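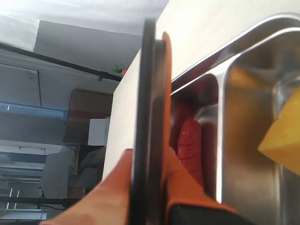 Edelstahlschale mit Steg oder lieber einzelne GN-Behälter?

Flaner
Hallo zusammen, ich brauche mal eure Meinung. Ich bereite abends den Belag für den nächsten Tag vor (wir sind ein kleiner Mittagstisch mit Brötchen und Burgern, 40 Portionen, mal mehr) und habe bisher alles in einzelnen Plastikdosen. Nervt mich total, ständig fehlt ein Deckel. Jetzt überlege ich, auf unterteilte Edelstahlschalen umzusteigen. Käse auf die eine Seite, Gemüse auf die andere. Hat das jemand im Alltag? Klappt das mit dem festen Steg in der Mitte oder ärgert man sich beim Spülen schwarz?

Gollel
Ich hab die seit November und geb sie nicht mehr her. Der Steg stört beim Spülen überhaupt nicht, nur die Ecken unten muss man mit der Bürste nacharbeiten. Käsescheiben leicht versetzt reinlegen, dann kriegst du sie auch mit Handschuhen einzeln raus.

Stullelel
Sehe ich komplett anders, sorry. Paprika und Käse in einer Schale ist Murks. Paprika zieht Wasser, und sobald jemand die Schale schräg trägt, schwimmt dir der Käse. Einzelne Behälter, fertig. Wenn einer leer ist, tauschst du nur den und nicht gleich alles.

Gollel
@Stullelel dann schneidest du die Paprika zu früh. Streifen auf Küchenpapier, halbe Stunde liegen lassen, dann rein. Bei mir ist da noch nie was geschwommen.

Stullelel
Küchenpapier bei der Menge? Viel Spaß. Das ist dann ein zusätzlicher Handgriff, den um halb sieben morgens keiner macht.

Soler
Ich werf mal was Praktisches rein: Wie habt ihr die Schale eigentlich stehen? Bei uns war das Problem gar nicht die Unterteilung, die Arbeitsplatte war einfach zu voll. Da standen noch Geräte rum und man kam von links gar nicht richtig dran.
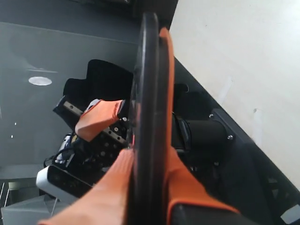
Ganz schön viel Technik auf einem Haufen

Flaner
@Soler guter Punkt, Platz ist bei mir auch knapp. Ich hab eine weiße Platte, da sieht man jeden Krümel, aber dafür wische ich auch öfter. Hab mir jetzt mal 2 Schalen zum Testen besorgt und mit Käse und Paprika angefangen. Erster Eindruck: Das größere Fach nehme ich fürs Gemüse, die Scheiben kommen in das kleinere, da rutschen sie nicht so rum. 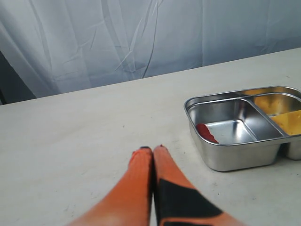 Beim Rausnehmen bleibt mir allerdings gern mal ein Streifen Paprika an der Wand vom Fach kleben — mit der Zange erwische ich den ganz schlecht. Nehmt ihr da die Finger (mit Handschuh natürlich) oder gibt es was Schmaleres? Meine Kollegin Endang Halim schwört auf so eine lange Pinzette zum Anrichten, ich find die Dinger fummelig.

Gollel
Pinzette! Am Anfang fummelig, nach einer Woche willst du nichts anderes mehr. Aber eine mit geriffelter Spitze, die glatten rutschen auf Paprika nur so ab.

Stullelel
Finger. Und einzelne Behälter, ich sag's nur noch mal :)

Soler
Für Käse nehm ich eine kleine Winkelpalette, mit der Pinzette reißt mir die Scheibe ein. Und macht ein Blatt Papier zwischen die Scheiben, wenn sie länger als ein paar Stunden liegen, sonst kleben sie zusammen.

Flaner
Papier dazwischen probier ich morgen aus, danke! Ich bleib erst mal bei den unterteilten und melde mich, wenn der Käse schwimmt.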